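Home | Food | Homes | Gardens | Weekends

The Bowl, the Scale and a Lot of Beans

Last updated 11/05/2024

I came to weighing things late. For years I was a handful-and-a-bit cook, and my bean pot was a lottery: soup one week, something you could plaster a wall with the next. Then I moved to Etcombe, into a kitchen with hardly any bench, and the measuring cups went to the op shop. What stayed was a bowl and a flat little digital scale (and I've never looked back!).

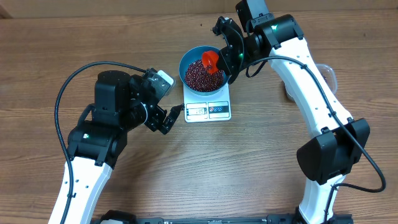

Beans are the perfect thing to learn on. They pour nicely, they don't stick to anything, and if you overshoot you just scoop a few back out. Try doing that with honey. I buy mine from Harora, the dry goods place in Arkosbridge, where they've got over 40 sorts in tubs and you can easily lose a morning. I always go in for red ones and come home with three other colours as well.

My routine is dead simple. Bowl on the scale, press the button so it reads zero, then pour slowly until I hit the number I'm after. I once forgot to zero it and solemnly soaked 707 grams of what I thought was dinner for two. We ate chilli until September was nearly over, and my neighbours did too.

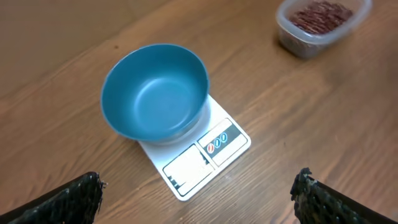
A plastic bowl is my favourite for the job, by the way. It's light, so a small scale doesn't mind it, and dropping it on the tiles is no great drama. I did try a gorgeous heavy stoneware one from Dewan and the poor scale just flashed at me. That one holds lemons now.

After weighing, everything gets a rinse and 8 hours in cold water, longer if I've gone to bed and forgotten about it. The leftovers go back in the tub with the lid pressed down hard, and the tub goes back on the shelf beside the rice, where I can see how much I've got left.

Recent stories
Three soups for a cold verandah
Is your pantry too deep?
Arkosbridge market: what to buy first
14 ways with a tin of tomatoes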